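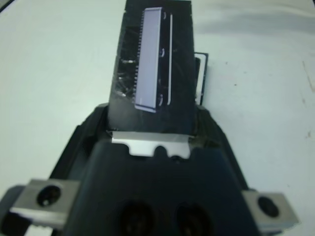 One of the line leads at Matport wrote back after the first draft that flat cables fail at the connector far more than anywhere along the film, and asked for the talk to start there. So it does.

Slide 2. Connector pins. A fine row of metal pins bends easily. Check the row under light before seating. Do not touch it with a bare finger.

Slide 3. The film. Scratches and smudges on glossy black film show up badly. Most are cosmetic. A crease is a reject.

Pause for questions, 3 minutes.

Slide 4. Holding the cable. Grip low, keep it upright, bring the connector to the board straight. Mention the Nakpan trial: 7 bent rows in the first tray, all from tilted entry.

Slide 5. Vikico plans to move to the shorter cable in 2028. Same checks apply. Handout is by the door.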